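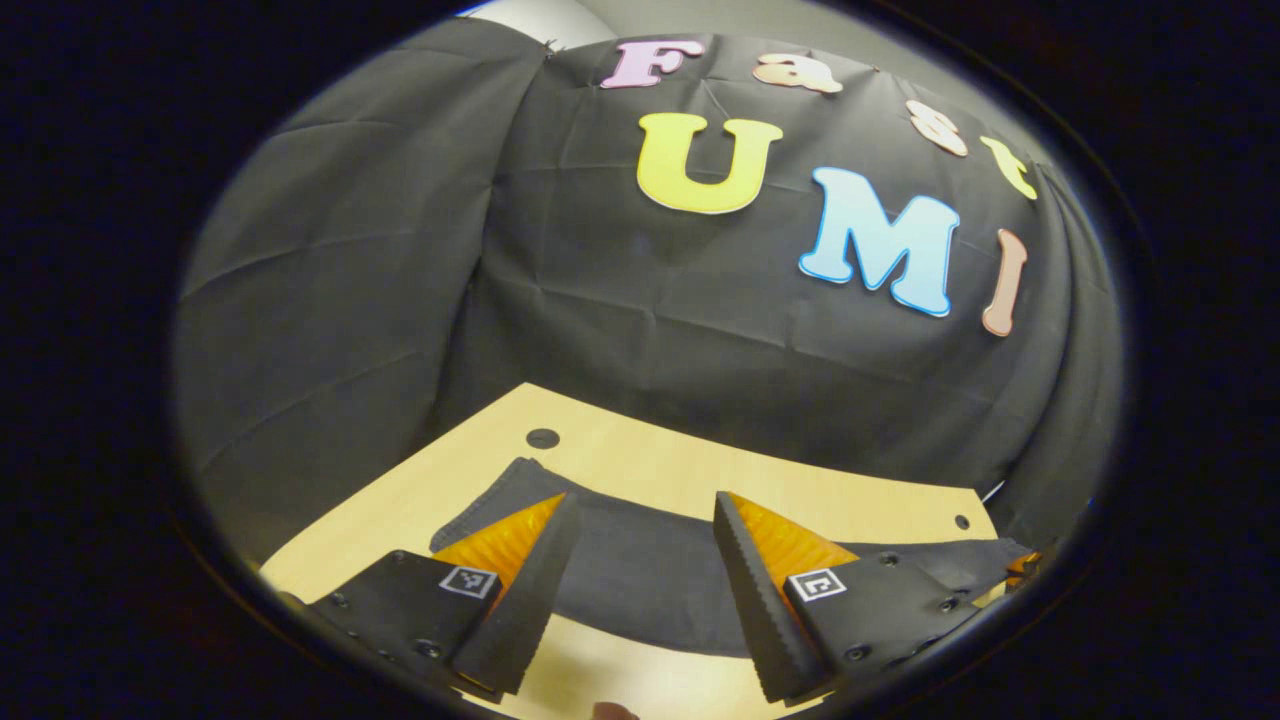 Rory Paterson wanted to know what the thing would cost in its third year. He asked it mildly, with his pen capped, and the man from Sirkell went on smiling while he looked for the slide.

"Year three is where you really see the return," the man said.

"I asked about the cost."

I had the minutes to write, so I wrote that down. The quote had come in May: 2 folding cells, one for the jeans line and one held back for whatever we thought of next, plus training, plus something called onboarding, which seemed to be training again at a different rate. I have been buying machinery for Conisside since the days when we sent out checks by mail, and I have never been onboarded by anything that didn't bill me for it.

The cell was supposed to fold 485 pairs a shift. I had asked where that number came from. It came from the brochure. I had asked where the brochure got it, and there was a short silence on the phone, and then an offer of a site visit to Buvlow, where they had one running.

I went to Buvlow. It was a four-hour drive and they gave me a sandwich. The cell folded beautifully for 15 minutes and then a woman in a green apron came over and turned it off so she could pull a pant leg out of the guide. She did it without looking, the way you'd push hair off your face. I asked how often she had to do that. She looked at the salesman before she answered.

"Not too often," she said.

I wrote that down as well.

Now we were in the upstairs room and the slide had been found. It was a bar chart with no numbers on the side. Matheson, who owned the place and wanted the machine so badly he'd already picked the spot for it, leaned forward in his chair.

"So it goes up," Matheson said.

"It goes up," the man agreed.

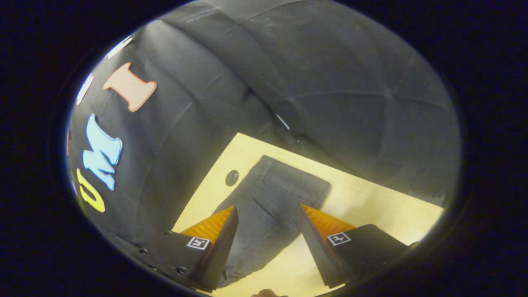 "Denim's the hard one," I said. "It's heavy, and it never lies the same way twice. Has yours learned our denim, or somebody else's?"

The man said it would learn ours. They would collect demonstrations, people doing the fold by hand, over and over, and the system would pick it up from there. He made it sound like a house plant.

"How many demonstrations?"

"We'd start with 200."

"And who does them?"

"Well, your people. They're the experts."

"On our hours?"

He looked at Matheson. Matheson looked at the chart.

I opened the spreadsheet and put in a row for it. There had been no row. There had been no row for the floor, either, which would have to be leveled, or for the air line, or for the woman in the green apron, whoever ours was going to be. I typed them in one under another and watched the total at the bottom change color.

Rory had uncapped his pen. "Could we rent one?" he said. "For a season?"

"We don't generally do that."

"But you could."

"I'd have to make a call."

He went out to the landing to make it. We could hear him through the door, walking up and down, saying our name twice and then a figure I couldn't catch. Matheson got up and poured himself coffee and stood at the window with his back to us.

"You two would have voted against the forklift," he said.

"I did vote against the forklift," I said. "The first one."

He drank some of the coffee. Out on the landing the man had stopped walking.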